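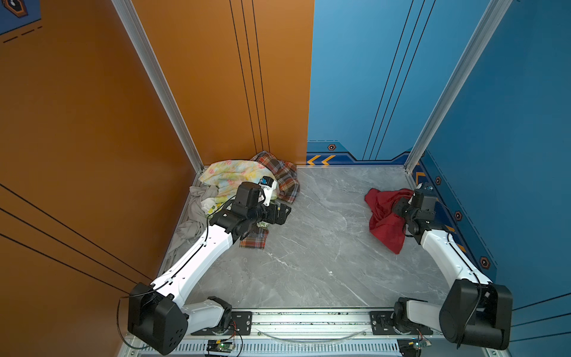

Clondel has begun shipping the Kadance, a compact mirrorless camera for people who shoot both stills and video and would like to carry one body for the two jobs. The body alone sells for $1731. A kit with a standard zoom lens costs $2399.

The Kadance takes over from the Darkness, which Clondel will keep selling until stock runs out. It has the same lens mount and the same battery, so owners of the older camera can move across without buying new glass or chargers. Most of the other parts have changed.

The sensor now resolves 33 megapixels. Readout is faster than on the Darkness, and the company says the skewed verticals that showed up in quick pans on that model have been cut by more than half. The mechanical shutter tops out at 10 frames per second with autofocus, the electronic shutter at 20. The buffer holds 714 compressed raw files before the camera slows down, provided the fast card slot is in use. The second slot takes ordinary SD cards and fills the buffer much sooner.

Autofocus can find eyes in people, dogs, cats and birds. The bird setting has its own menu entry and has to be picked by hand, as the camera does not switch between subject types by itself. Müzeyyen Coşkun, product manager for the camera line, said automatic switching was tested and left out.

"It made the wrong choice too often when a person and an animal were close together," Coşkun said. "We may bring it back in firmware if we get it right."

Video is recorded in 4K at up to 60 frames per second. The 60-frame mode uses a slightly smaller part of the sensor, so wide lenses lose a little of their view. At 24 and 30 frames per second the full width is used. There are jacks for a microphone and headphones, and the HDMI port is now full size, a request that came up again and again from Darkness owners who had broken the small one.

Clondel sets no time limit on clips. The camera will still shut itself down if it gets too warm, and a menu item lets users choose between a standard and a high temperature cutoff. The manual advises a tripod with the high setting.

The grip is deeper than before and the body has gained 33 grams. The rear screen flips out to the side, where the one on the Darkness only tilted. That change will not please everyone. Florencia Mansilla, a wedding photographer who used a preproduction unit for two weeks, said she missed the old hinge when shooting from waist height.

"With the tilting screen I could keep everything in line with the lens," Mansilla said. "Now the screen is off to the left and I have to think about it. For video it's better, no argument there."

She had fewer complaints about the viewfinder, which is larger and has a higher refresh rate, and she liked the new lock on the mode dial. The lock can be left up or pressed down, so the dial turns freely for those who want it to.

Battery life is the one area where the new model falls a little behind. Clondel rates it lower than the Darkness in viewfinder use and the same with the rear screen. The camera can be charged and powered over USB-C, but a wall charger is no longer in the box. It is sold separately.

Stabilization in the body is carried over unchanged. Perihan Uçar, who leads the engineering group, said the unit from the older camera was kept to hold the price down and that the processing around it is new. Handheld video should look steadier as a result, she said, mostly when the user is standing still. Walking shots gain less.

Three lenses were announced for later release: a 20mm f/2.8, an 85mm f/1.8 and a 100-400mm zoom. No prices were given. A vertical grip code-named Barajas was shown behind glass at the dealer presentation, with no date attached. Valquíria Trindade, who handles dealer sales, said stores should not take deposits on it yet.

The first firmware update is due before the end of July 2021. It will add a focus bracketing mode and fix a fault that can make the level display freeze after the camera wakes from sleep. Switching the camera off and on clears the fault in the meantime.

The Kadance comes in black only. Registered Darkness owners can apply for a trade-in through their dealer, with the amount depending on the condition of the camera.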